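# Grova Garment Set – README

Last updated: 31 July 2026

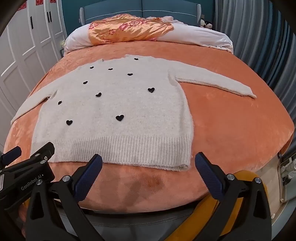

Sample view from the hand-held gripper: knit sweater laid flat on a bed, front side up, hem toward the fingers.

## Summary

Grova is a licensed set of garment-handling recordings made with hand-held grippers in furnished homes. It is sold by Jesow to teams training manipulation policies for laundry and wardrobe tasks. This file covers release 3. It describes what is in the package, how it was reviewed, and where it is weak.

The set holds roughly 2,000 episodes from 154 homes. Each episode covers one garment and one task.

## Tasks

- `flatten` – spread a garment on a bed, sofa or table
- `fold` – fold a flat garment to a compact shape
- `move` – carry a folded garment to a second surface

Long-sleeved knitwear is listed under `fold` and `flatten` only. Hanging, buttoning and zipping are not part of this release.

## Package layout

 grova/
 episodes/ one folder per episode
 labels/ task, garment type, surface type
 splits/ train, validation, test
 tools/ loader and viewer

Each episode folder contains the wrist-view video, the gripper opening over time, the estimated tool path and a short text instruction. Timestamps are in seconds from episode start. The tool path is given relative to the first pose, so two episodes in the same room do not share an origin.

Splits are by home. No home appears in more than one split. Keep this if you re-split the data; results from a random split by episode will be too high.

## Video notes

The lens is wide. Straight edges such as mattress sides and wardrobe doors come out curved, and the corners are dark. Frames are delivered without rectification. `tools/rectify.py` produces a flattened view, at the cost of some area near the edges, including part of the finger bodies. Models that use finger position as a cue should be trained on the original frames.

Both fingers are normally in view at the bottom of the image. Do not mask them before checking contact labels, which were made with the fingers visible.

## Review

Leandro Quiroga and Yamila Valdebenito at Sterkero reviewed the release against the supplier's label guide. They replayed every episode in the test split and a sample of the rest. Findings:

- Garment type labels were reliable. Most disagreements were between `sweater` and `sweatshirt`.
- Surface labels do not separate bare sheets from blankets. Plush and smooth covers are both `bed`.
- Start and end marks on `fold` episodes tend to run late. Trim before training on short horizons.
- Fuzzy knits are underrepresented compared with cotton shirts.

The label guide was revised in April after the first two points were reported. Release 3 uses the revised guide for new episodes; older ones keep their original labels and have `guide: 1` in the metadata.

## Known limits

Homes were recorded as found, with bedding and personal items left in place. Lighting is indoor and uneven. Backgrounds vary a lot between homes and very little within one.

There is no force data. Cloth thickness and weight are not recorded.

## License and contact

Commercial use is allowed per seat under the Jesow data license. Redistribution of raw video is not. Derived weights may be shared.

Data questions: Celeste Mansilla, Jesow
Loader and tools: Nahuel Medina, Jesow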